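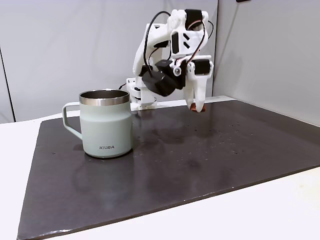
Braço de bancada branco com pinça de dois dedos, segurando uma peça pequena sobre placa cinza-escura. Gotículas na superfície, à direita.

Braço de bancada Tulitz – conjunto com pinça de dois dedos
Ficha do equipamento e aviso de segurança

Estado: à venda, com restrição de uso (ler a seção "Falha de retenção")
Fabricante: Stoyanova
Distribuição e assistência: Skikik
Garantia: 90 dias, peças e mão de obra
Revisão desta página: setembro

Descrição

O Tulitz é um braço pequeno, de peças brancas impressas em 3D, movido por servomotores pretos, com os parafusos à vista e os cabos correndo por fora da estrutura. A pinça tem duas garras compridas que afinam na ponta. Serve para ensino, para testes de pegar e soltar e para quem quer aprender a calibrar um braço sem gastar o preço de um industrial.

O fabricante o anuncia como "pronto para a bancada". Vendemos o Tulitz e não usamos essa frase. Pronto ele fica depois de calibrado, fixado e testado com a peça que o cliente pretende manusear, e isso leva uma tarde, às vezes duas.

Falha de retenção

Uma unidade de demonstração soltou a peça durante uma sequência simples de pegar, levantar e depositar. A garra fechou, o programa registrou "peça presente" e o braço começou a subir. A peça caiu no meio do trajeto. O programa continuou até o fim e gravou o ciclo como concluído.

A queda em si preocupa pouco, peças leves caem em qualquer bancada. O que nos fez mudar esta página foi o registro. O controlador decide que há peça na garra pela posição do servo, e uma garra parada alguns graus antes do fechamento total é lida como garra cheia. Se o servo para por folga, por atrito ou por um cabo repuxado, a leitura é a mesma.

Nnamdi Eze, da nossa assistência, repetiu a sequência numa quarta-feira, com a mesma unidade e a mesma peça. Em 14 repetições com a superfície seca não houve queda. Com a superfície borrifada de água, a peça escapou em duas de 10, e nas duas o registro disse que estava tudo certo.

A resposta da Stoyanova foi que as garras lisas "não se destinam a ambientes úmidos". Pode ser. O manual que veio na caixa não diz isso em lugar nenhum, e a umidade não explica por que o programa registra como presente uma peça que já caiu. Perguntamos de novo sobre esse segundo ponto e continuamos sem resposta por escrito.

Sobre a atualização Cakow

A Stoyanova publicou a atualização de firmware Cakow, que promete "detecção inteligente de preensão". Instalamos. A nova versão compara a corrente do servo no fechamento e durante a subida, o que é uma ideia sensata, mas o limite de alarme vem de fábrica tão alto que uma peça leve pode cair sem disparar nada. É possível baixá-lo à mão no menu avançado. Com o limite baixo demais, surgem paradas falsas no começo de cada subida.

Nossa posição por enquanto: a atualização melhora o registro e não resolve a retenção. Quem comprou o Tulitz por causa da palavra "inteligente" deve testar antes de acreditar.

A embalagem também traz a cifra de 2.000 ciclos "sem intervenção". Pedimos as condições do ensaio (peça, carga, superfície, intervalo entre ciclos) e não recebemos. Tratem o número como publicidade.

Condições de uso que exigimos

– Superfície limpa e seca na área de trabalho. Gotas pequenas contam.
– Nada de copos ou canecas abertas ao alcance do braço, mesmo desligado.
– Base fixada. O peso próprio não basta quando o braço se estende.
– Cabos com folga em todo o percurso do punho, conferidos com o braço dobrado e com o braço esticado.
– Sensor externo de presença em qualquer tarefa cujo resultado dependa do registro do controlador.
– Mãos fora do alcance até cortar a alimentação. O botão de pausa do programa mantém os servos energizados.

O que vem no conjunto

Braço montado, pinça com garras lisas, fonte, cabo de dados, chave para os parafusos e manual. As garras com revestimento de borracha são vendidas à parte. Achamos que deveriam vir na caixa e já dissemos isso ao fabricante.

Unidades já vendidas

Quem tem um Tulitz dentro da garantia pode pedir à Skikik a troca das garras lisas pelas revestidas, sem custo. Informe o número de série e a versão do firmware. Se houve queda de peça, mande também o arquivo de registro do ciclo, inclusive quando ele disser que não houve nada.

Devoluções por este motivo são aceitas no mesmo prazo de 90 dias, com ou sem a embalagem original.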